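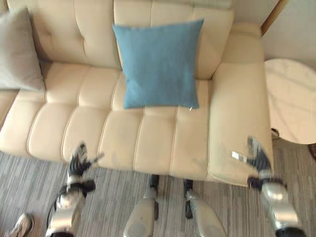 November, late afternoon

Sourdough crumpet batter, or whatever we are calling it now. Carrying on from the last entry, which ended with me writing "try less water" and underlining it so hard the page tore. I tried less water. It made a decent adhesive.

Where things stand. The Wumwood flour is finished and we have moved on to the Nultham, which the mill says is the same strength and which drinks like a horse. The old recipe at equal weights of flour and water went stiff within minutes of mixing. I let it down with more water a splash at a time until it fell off the spoon the way it used to, and did not write down how many splashes. Heather, if you are reading this, I know.

Second batch done properly, with the jug on the scale. Starter fed the night before, left on the shelf over the boiler. By morning it had risen nicely and smelled of pear drops, so perhaps it had been up there a bit long. I used it anyway. Bicarb went in at the very end, with the salt, dissolved in a little warm water. Past me has a note in the margin saying to add it dry, and past me also has a note about finding a lump of bicarb in the middle of a crumpet, on the very next page.

Rings. The tall rings are a menace. They look splendid, and you feel like a serious baker, and then the top is still soup when the bottom is the colour of a church door. Went back to the short ones, greased with the butter and oil mix, and filled them to halfway. Much happier. Holes came right up through to the surface on all but one, which had been at the front of the griddle where the burner is lazy. I have turned the griddle end for end and will see if the lazy spot moves with it. If it does, it's the iron and we can sulk about that. If it doesn't, it's the burner and Ismail can sulk about it, as he was the one who cleaned it.

Heat. Lower than you think, then lower again. I keep having to relearn this. Everyone wants to turn it up at the stage when the top is wobbling and nothing seems to be happening. I turned it up. Nothing went on happening on top, and a good deal happened underneath. Eight in the bin, or rather eight in Ismail, who ate them with the burnt side scraped off and said they had character.

Tasting, such as it was. Heather says the Nultham flour gives a sweeter crumb. I can't taste it. Ismail says he can taste it but only after Heather said so. We had them with butter, and then with the Drurnstead cheese that has been in the fridge long enough to have opinions, and after that no further useful tasting was possible.

The batter left standing for 2 hours was better than the one used straight off. More sour, holes finer and closer together, and it spread into the rings without being bullied. The one that stood over lunch and well into the afternoon had gone flat and grey on top. Stirred it, gave it another pinch of bicarb, and it fizzed like a school volcano and then cooked up yellow and tasting of soap. So there's a limit to how much bicarb will forgive. Small pinch only, and only once.

Heather wants to try a spoonful of the batter without bicarb at all, for purity. She read something. I have agreed on condition that she washes the rings afterwards.

Numbers for the next go, so that somebody has them:
Starter, 100 g, fed overnight but NOT on the boiler shelf
Nultham flour and water as per the card taped inside the cupboard door, which I have corrected in pencil
Sugar, a teaspoon, level
Salt and bicarb last, dissolved
Stand 2 hours, covered, away from the window
Short rings, half full, low flame, leave the knob alone

Things to do. Buy more rings, the short kind. Ask Nultham whether the next sack will be from the same harvest, and try not to sound accusing this time. Find out who has been putting the Buzatu pan through the dishwasher. It had a perfectly good seasoning on it that took me most of a winter, and it now looks like something dredged out of a canal. I have re-oiled it and hidden it. Anyone who wants it can come and ask me and explain themselves.

Later, same day. Toasted two of the cold ones from this morning. Better than fresh, with crisp edges and butter going all the way down to the plate. Slightly annoying after spending the whole day fussing over how they come off the griddle. Starter fed and moved to the shelf by the back door. Ismail says the griddle is still warm at the front, which proves nothing.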